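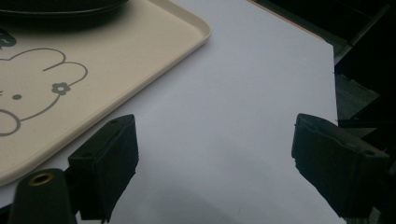 What can I bring to the Halvorsen swap shelf?
Small household goods in clean, usable shape. Dishes, jars, lamps, picture frames and kitchen tools all go quickly. Plastic trays with a raised rim, like the cream-colored one in the photo, are fine too, as long as they have no cracks. We do not take mattresses, car seats or opened food.

Do I have to bring something to take something?
No. You can take up to 10 items per visit. Last year 3,047 items left the shelf, and plenty of them went to people who had nothing to drop off.

When can I drop things off?
The side door is open from 9 a.m. to 4 p.m. We close for all of July. Please don't leave bags outside after hours.

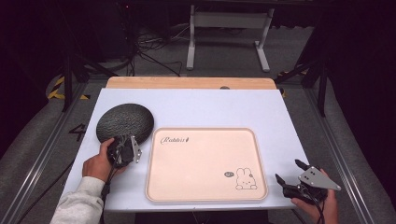
How should I pack breakables?
Wrap each piece in newspaper and use a box you don't need back. Write "glass" on the top and one side. Sets should be tied or taped together.

Can I drop off electronics?
Only if they have a cord and turn on. Tobias Schumacher tests them at the back counter, and anything that fails goes home with you. Batteries go in the bin at the town garage.

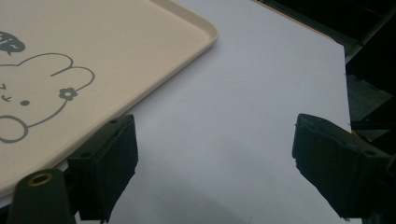 How long do items stay out?
Six weeks. After that they move to the free table at 201 Votora Street.

Can I reserve something?
No holds, by phone or in person.

Who do I ask about large donations?
Call Harriet Quintanilla at extension 93 before loading the car. She will want a list and rough sizes.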